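Filtix Inspection Cell, Bokedstead
Minutes of the Maintenance and Setup Meeting
6 September 2026

Chair: Suleiman Chukwu

1. Minutes of the previous meeting
Approved with one correction: the spare gripper pads are held in the Mirdale store, not in the cell cabinet.

2. Camera calibration
The chair reported that the inspection arm had rejected sound filter housings on the afternoon shift. The overhead camera was recalibrated and the fault came back the next day. Of 40 housings run as a check, 9 were rejected in error. All of them had been run with the curtain open and daylight falling on the fixture plate. The same parts passed when they were run again with the curtain closed.

Agreed: The curtain is to be fully drawn before the morning calibration and kept drawn while the cell is running. The step will be added to the startup sheet ahead of the lamp check. The lamps are to warm up for 20 minutes before the calibration plate is placed.

3. Arm maintenance
The wrist joint cable was found to be rubbing against its clamp and has been rerouted. The joint was greased at the same time. Yusuf, the service contractor, quoted about 6 weeks for a replacement cable. The meeting approved the order — the present cable stays in use, with a visual check at each shift change.

4. Fixture plate
One locating pin is worn. Parts can be seated slightly out of square, and the arm then stops on a position fault. Operators are to reseat the part and restart the cycle from the panel. They are not to clear the fault by moving the arm by hand.

Action: Chair to obtain a new pin from Mirdale and record the position check after fitting.

5. Software
The controller update was deferred to November. A backup of the current program is to be made before any work begins, and a copy kept outside the cell.

6. Other business
The revised startup sheet will be posted at the panel. The curtain step is illustrated in the attachment to these minutes.

Attachment
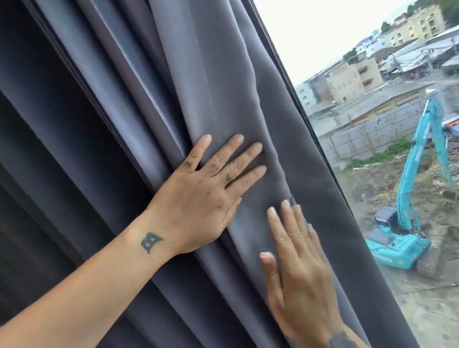
Startup sheet, curtain step: drawing the blackout curtain across the window by hand.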